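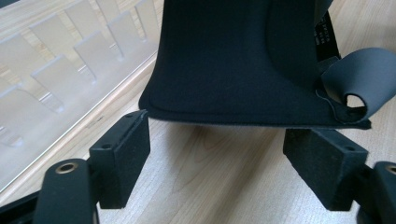 The Celtberg Practice is a set of working rules for recording demonstrations with hand-held grippers, the tools a person carries to show a robot how a task is done. It covers the care of the tool, the layout of the work surface and the labeling of recordings. It applies mainly to soft goods such as cloth, pouches and padded covers.

The rules were drafted by Branwen Bowen and Rhodri Gwilliam at Akside, a small automation firm, and were first used on its Grikitside project. The current edition is dated May 29, 2026. It has 164 clauses in 6 parts, many of them only a line long.

Part 2 deals with the gripper. Finger pads must be the same material on both sides and must be replaced as a pair. Dust on the pads is allowed, but any tear or lifted edge means the tool is taken out of use. Screws are checked at the start of each shift, and pads are changed after 500 recordings whatever their condition.

Part 3 deals with soft items. Care labels, seams and loose threads are left as they are, as a robot will meet them in normal use. An item may be held by its hem or its body but not by its label. Both fingers should be in view before they close – a recording that starts with the grip already made is marked as partial.

Part 4 covers the table. Trays and other containers may stay in place during a recording, including when an item passes in front of them. Lighting should be even, and shadows under the tool are accepted.

An earlier set of rules, known as the Jenkins sheet, required a bare table and a plain backdrop. Akside dropped it after two trial periods. Gwilliam wrote in the notes to the new edition that the old sheet "made tidy recordings of a room that no one works in."

The practice is voluntary and has no certification scheme. Changes are collected through the year and reviewed each June. Clauses that have been withdrawn keep their numbers, which are not used again.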